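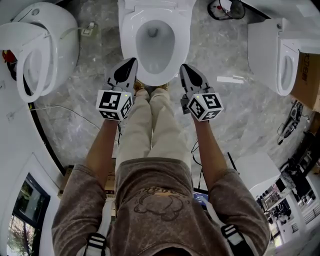

Could we please not start the phone rule on the very first day of school, one parent asked, before I'd even found a pen that worked. So that's where these minutes begin, and the roll and the approval of last month's notes come after it. Sorry to anyone who likes things in order!

Waterance Middle School Parent Meeting
Sun 23 June, Pacheco Room
Minutes taken by me again, typed up the same evening

Attendance: 17 parents and 4 teachers. We had one more teacher for the first part, who left for a ball game and missed the vote. Last month's minutes were approved with one fix (I'd put the book fair in the wrong gym).

Phones during the school day
The school wants phones put away from first bell to last bell starting in the fall. We had two ways of doing it in front of us. One is the Zurnosero pouch, where the kid keeps the phone but it's locked until dismissal. The other is plain old numbered pockets hanging in homeroom, like Varklow Middle has been using. I went in liking the pockets and came out less sure.

The worry with the pockets is the morning line. A seventh grade teacher said she has 18 desks and one narrow door, and she can't see how everybody drops off a phone and still hears announcements. A dad who has a kid at Varklow said it's chaos for a week and then it's fine. The worry with the pouches is money, and what happens when a kid loses one. Nobody had a price we could write down, so I haven't written one down. The office will ask for a real quote in July.

We talked for a long time about how parents reach kids. Calls will go through the front desk, same as when I was in school, and I will confess I was one of the people who texts "don't forget your clarinet" in the middle of math. Kids who use a phone for a medical reason keep it on them, no pouch and no pocket. Everybody agreed on that one right away.

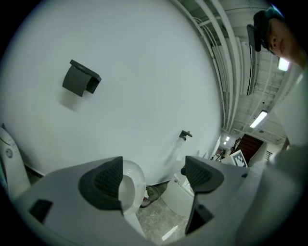

Lost phones came up next, and this took longer than I would've guessed. The office has a drawer full of them at the end of the year, and a good share were left in the bathrooms. I believe it! Give a kid a paper holder with a flat shelf on top, like the dark gray one on that white wall, and a phone is going to get set down on it and left there. Several people felt this was the best argument for either plan. One mom said it was an argument for not buying her son another phone. The school will put up a list of found phones each Friday, by color and case only, with no pictures of the screens.

Vote
Asked whether we support a bell-to-bell rule at all, pouches or pockets to be picked later, 9 parents said yes. The rest were split between no and "tell me the cost first," and I was asked to record that as its own answer, so I have. Teachers didn't vote.

Start date
Back to the question from the top. The school is open to a practice week with reminders and no penalties. Most heads nodded. No vote taken.

Other stuff
The water fountain by the band room still isn't fixed. Pickup lane cones are on order. Whoever left a blue casserole dish in the Pacheco Room, it's on top of the fridge.

To do before July meeting
Office: pouch quote, and a draft of the medical exception in writing.
Me: ask Varklow if a couple of us can come watch a morning drop-off once school's back.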